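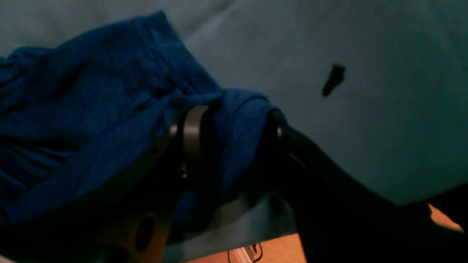

Navy cloth over the arm, sorting bench.

Progress report to the Shearer Fund: equipment planning, second stage
From Ruairi Dunbar, Jirkenum Textile Reuse

Hello Marion, and hello to everyone on the panel who gets this forwarded.

You asked for something shorter than last time, so I'll go straight to the money and then tell you how the planning has been going (well, mostly, with one wobble over delivery that I'll come to).

Where the budget stands

The arm and its controller are paid for and that line is closed. What we have left in the equipment pot is £3651, and I've spent a good part of this stage working out how not to fritter it. The three calls on it are spare finger pads and fixings, a proper bench surface, and the support contract with Haltier. Haltier quoted £1504 for the year, which made me go and put the kettle on. Sorcha Tosh rang them back and got it explained line by line, and I do now think it's fair. It covers two visits and a loan controller if ours packs up. Without it we'd be posting things back and forth and losing weeks each time.

The bench is down for £900. I had it at less in the first plan, but that was a price for a top only, and Blair Forsyth pointed out that the legs on the old one are the bit that wobbles. He's right, so the whole thing gets replaced.

That leaves £1247 for fingers, pads, cables and whatever I've forgotten. I'd like your agreement to keep it as one line and not split it up yet.

Which gripper to buy

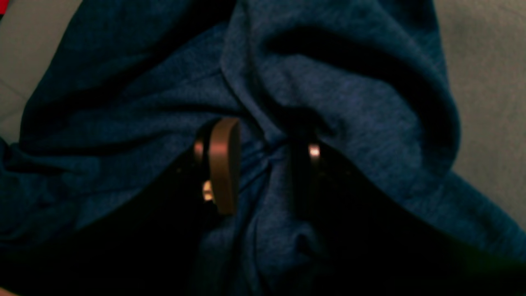 The second gripper is the biggest choice still in front of us, and I've changed my mind on it since the last report. I came in wanting the Biditz suction head, because the demo was lovely and the price was lovely too. But the demo was all flat pillowcases, and what comes out of our sacks is heaps of knitwear and heavy soft stuff that won't lie flat for anyone. Two fingers can go down into a pile like that and draw a bit of it together between the tips, and as long as you've a pinch that gathers into a narrow column you've something to lift by. So I'm now asking for a second two-finger gripper, same family as the first, so that the pads and screws are shared between the pair. It costs more up front. It also means one box of spares instead of two, and Blair only has to learn one way of changing a pad. The Biditz quote is good until the end of September if the panel would like me to go back to it, but I'd be doing that with a long face!

I should say what this does to the plan on paper. The second gripper was always in the next stage's money, so nothing moves in this one. What changes is the figure I'll be putting in front of you for that stage, and I'd sooner you heard it from me early. Sheldon McKinnon is getting me a firm price and I'll send it on its own, without a covering essay.

The delivery wobble

We were promised the safety fencing before the summer break and it didn't come. I rang, Sorcha rang, and in the end they admitted it had been put on another customer's order. It's been rebooked, no extra charge, and the fitting slot has moved with it. In the meantime we're keeping to the slow speed setting and two people in the room, as agreed with you at the start. It has held up the timing work but nothing else on the list. 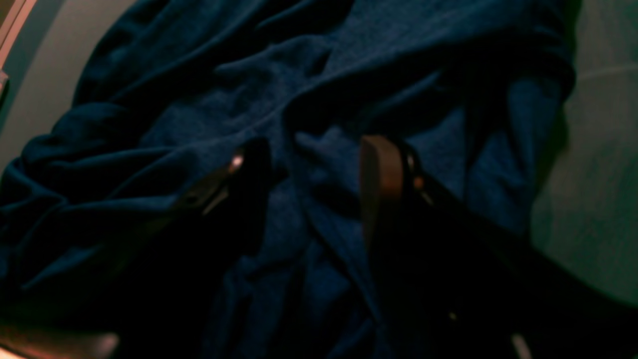

The timing work matters for the budget, mind you, because it's how I'll decide whether one arm is enough for the autumn intake or whether we need to start saving for a second. My gut says one will do for knitwear, with coats and bedding staying on the hand tables. But my gut also wanted the suction head, so I'd like numbers before I write anything down. Once the fencing is in I'm planning 4 full sessions at normal speed, sacks taken as they come off the van with no sorting beforehand, and Sorcha will log the lot.

Power and space

Small thing, but it'll turn up in the accounts. The electrician wants a separate circuit for the new bench. I've put it under building costs and not equipment, as it stays with the unit if we ever move. Shout if you'd like it the other way round.

What I need from you

Could you let me have a yes or no on three things: signing the Haltier contract, keeping the leftover money as a single line, and dropping the Biditz option. The first is the pressing one, as the price is only held for so long. A one-line email is plenty.

You're very welcome to come and see it all going. Mornings are best, any time after ten, and there's parking round the back if the van's out.

All the best,
Ruairi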